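Folding a letter so it doesn't need an envelope

I have been trying to write letters again, and by "trying to write letters" I mean I have been buying paper. The writing is a separate hobby, and so far much cheaper.

It started with Tyra Myklebust, who moved away last fall and lives 2820 miles from my mailbox. We used to talk over the fence. Now we text, and after a few months of that I noticed I was sending her the same little thumbs-up I send the dentist's office. So I told her I'd write. She wrote back before I'd sent anything, three pages on both sides, folded up into a tight little packet with no envelope. It had arrived in one piece. I was impressed and also slightly annoyed, the way you are when somebody brings a better pie.

People sealed letters that way for centuries, apparently, when paper was expensive and an envelope was a silly thing to spend it on. You fold the sheet down, tuck one end into the other, stick it shut somehow, and write the address on the outside. There are fancy versions where you cut a thin strip off the margin and thread it through a slit, so that whoever opens the letter has to rip it and can't pretend otherwise. I like the idea of a letter with a grudge against nosy people. I've tried the strip version twice and both times I cut off part of what I'd written.

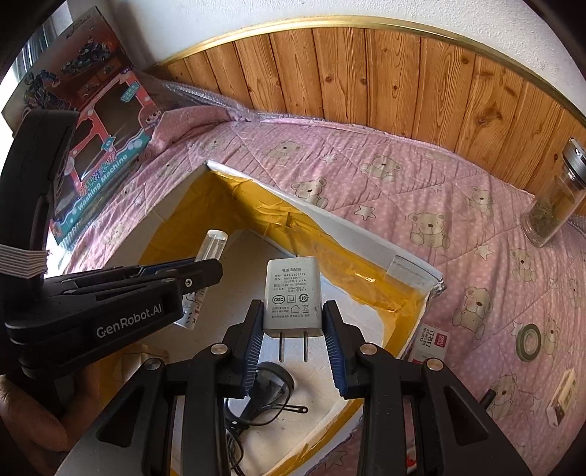
The plain version goes like this, as far as I can reconstruct it from Tyra's packet, which I unfolded too fast. Start with the sheet written side up. Fold the two long sides in so they meet in the middle. Fold the bottom third up, fold the top third down, and tuck the top inside the bottom like a shirt tail. Press hard. If it springs open and looks at you, the paper is too thick.

My paper was too thick. I'd bought a pad called Aasen at the art store because it was a lovely cream color and the clerk said it "takes ink beautifully." It does. It also folds like a cereal box. By the second crease the fibers were cracking along the edge and the whole packet had the profile of a sandwich. I mailed it anyway and got it back with a note about postage.

So I went thinner. Trarix makes a pad of airmail-type sheets, pale blue, so light that you can read the grocery list you left underneath. These fold like a dream. You can only write on one side, though, unless your friend enjoys a puzzle, and my handwriting was a puzzle to begin with. I've settled on one side per sheet and two sheets per letter, folded together as one. Any more than that and I start telling her about the gutters.

Then there's the ink. I own exactly one nice bottle, Clorico in a brown they call walnut, and I love it, and it takes so long to dry that I've smeared every letter I've written with it. The lower left corner of each page looks like a raccoon signed it. Tyra says she's grown fond of the raccoon. I've since gone to an ordinary ballpoint from the kitchen drawer for the address and kept the walnut for the inside.
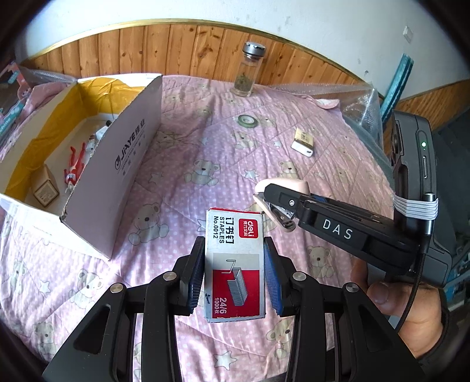

Page last changed in April, mostly to fix the part about tape.

I used to say here that clear tape was fine for the flap. I take it back. It peels in the cold, and it takes the top layer of the thin paper with it when it goes. Tyra got one that was held shut by habit. A Funlow glue stick works better if you keep to a thin line right along the edge. Go any wider and you've glued your letter to itself, and your friend will be reading it in pieces over the sink.

Yes, I tried sealing wax. It looked wonderful for as long as it stayed in my house. The seal reached Tyra as crumbs, and she said it was like getting mail from a haunted bakery. If you must have wax, put it on and then put the whole thing in an envelope, and then I suppose you should ask yourself what all the folding was for.

A few odds and ends. Leave a blank panel for the address before you start writing, because finding out afterward that your saddest paragraph is on the outside of the letter is no fun for you or the mail carrier. A butter knife makes a decent creasing tool. So does the back of a spoon. I did buy a proper bone folder, which slid behind the radiator its first week and lives there now. And ask at the post office what they charge for odd shapes where you are; mine charges extra for anything lumpy, and the woman at the counter squeezes every single one.

I've sent seven so far. Tyra's latest came folded into a sort of pinwheel, with the address in the middle and no glue at all that I could find. I've had it on the kitchen table since breakfast and I still haven't worked out how to open it without tearing it.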